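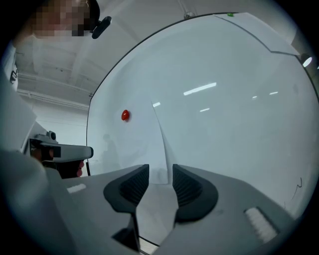

발표자 노트: 광택 백색 곡면의 표면 점검과 세척

슬라이드 1. 제목
소속과 이름만 말하고 넘어간다. 발표 자료의 원본은 Gasarik 표면관리팀 공용 폴더에 있음. 질문은 마지막에 받는다고 미리 알릴 것.

슬라이드 2. 범위
오늘 다루는 대상은 광택이 있는 백색 곡면이다. 무광 표면, 도장하지 않은 금속, 직물은 제외한다. 평면은 비교용으로만 두 번 나온다.
용어를 먼저 정리한다. "부착물"은 표면 위로 솟아 있고 손끝에 걸리는 것. "자국"은 두께가 느껴지지 않는 선이나 점. "이음선"은 부품과 부품이 만나는 선. 이음선은 결함이 아니므로 점검표에 적지 않는다. 작년 점검표에서 이음선을 긁힘으로 적은 사례가 많았음.

슬라이드 3. 표본
표본은 모두 241점. 이 중 41점에서 부착물과 자국이 같이 나왔다. 나머지의 분류표는 배포 자료 뒤쪽에 있으니 읽지 않는다.
표본의 크기와 곡률은 통일하지 않았다. 이 점은 먼저 밝혀 둔다. 나중에 질문이 나오면 슬라이드 9로 간다.

슬라이드 4. 조명
광택 백색 면은 조명 방향에 따라 읽히는 정보가 달라진다. 정면광에서는 얕은 자국이 반사에 묻힌다. 측면에서 낮게 비추면 접힌 부분과 능선을 경계로 한쪽이 어두워지고, 그 어두운 쪽에서 자국이 더 잘 보인다.
작업면 조도는 300 lx로 고정. 조명을 옮기지 말고 대상을 돌린다. 돌릴 수 없는 대상은 점검자가 자리를 옮긴다.
밝은 쪽만 보고 합격 처리한 경우가 있었음. 양쪽을 따로 기록하는 칸을 점검표에 추가했다. (여기서 점검표 한 장을 들어 보인다.)

슬라이드 5. 부착물
작고 둥근 돔형 부착물부터 설명한다. 단추나 구슬처럼 생긴 것은 바닥면이 평평한지에 따라 접착 면적이 크게 다르다. 떼기 전에 확인할 항목:
바닥면 전체가 붙어 있는가, 가장자리만 붙어 있는가
부착물 색이 바탕으로 번졌는가
돌렸을 때 움직이는가
빨간색 계열은 번짐을 특히 주의한다. 백색 바탕에서는 옅은 분홍색 고리로 남고, 떼어 낸 직후에는 눈에 안 띄는 경우가 있다. 하루 뒤에 다시 본다.
금속 헤라는 쓰지 않는다. 플라스틱 카드를 면과 거의 평행하게 눕혀서 밀어 넣는다. 카드 모서리는 미리 둥글게 갈아 둘 것.

슬라이드 6. 펜 자국과 작은 점
가는 선 형태의 자국은 먼저 종류를 가린다. 순서는 마른 천, 물을 묻힌 천, 희석한 Dullimard, 원액. 앞 단계에서 지워지면 거기서 멈춘다. 처음부터 원액을 쓰면 광택이 국부적으로 죽고, 그 얼룩은 자국보다 더 눈에 띈다.
문지르는 방향은 선을 따라서. 가로질러 문지르면 잉크가 넓게 퍼진다.
작은 점은 위치를 같이 적는다. 테두리 가까이에 있는 점은 제조 과정의 기준 표시일 수 있다. 확인 전에는 지우지 않는다. Lecomte 쪽 부품에서 기준점을 지웠다가 조립 위치를 다시 잡은 일이 있었다. 이름은 말하지 않음.

슬라이드 7. 어두운 테두리
백색 면이 검은 테두리와 만나는 곳은 따로 닦는다. 천을 테두리까지 한 번에 밀면 검은 쪽의 때가 백색 면으로 넘어온다. 테두리는 면봉, 면은 천. 테두리를 먼저 끝내고 면으로 들어온다.
곡선 구간은 면봉을 짧게 끊어서 움직인다. 면봉 하나로 전체를 돌리지 말 것.

슬라이드 8. 보호 필름
Skinex 필름은 평면에서는 문제가 없었다. 곡률이 큰 면에서는 가운데에 주름이 선다. 주름이 한번 생기면 눌러도 선이 남으므로 다시 재단하는 편이 빠르다.
재단 여유는 8 mm. 여유를 더 주면 테두리에서 필름이 들뜬다. 이 값은 Nadège Joly가 정리한 시험 기록을 따랐고, 필름 두께가 바뀌면 다시 시험해야 한다.
필름을 붙이기 전에 펜 자국 제거가 끝나 있어야 함. 필름 밑에 남은 잉크는 필름 접착층으로 옮겨 간다.

슬라이드 9. 한계
표본의 곡률을 통제하지 않았음. 점검자 사이의 판정 차이도 따로 계산하지 않았다. 경계 사례에서 "옅은 자국"과 "자국 없음"이 갈렸고, 현재 점검표에는 이를 나눌 기준이 없다.
세척제의 장기 영향은 12월 이후에 본다. 지금 답할 수 있는 자료 없음.

슬라이드 10. 질의응답
예상 질문 1: 알코올을 쓰면 안 되는가. 답: 바탕 수지를 모르면 쓰지 않는다. 수지가 확인된 경우의 표는 배포 자료에 있음.
예상 질문 2: 이음선에 낀 때는 어떻게 하는가. 답: 마른 붓으로 이음선 방향을 따라 쓸어 낸다. 액체를 먼저 대면 틈으로 들어간다.
예상 질문 3: 부착물을 일부러 붙인 경우. 답: 담당자 확인 전까지 그대로 두고 위치만 기록.
시간이 모자라면 슬라이드 7을 건너뛰고, 테두리를 먼저 닦는다는 순서만 말한다.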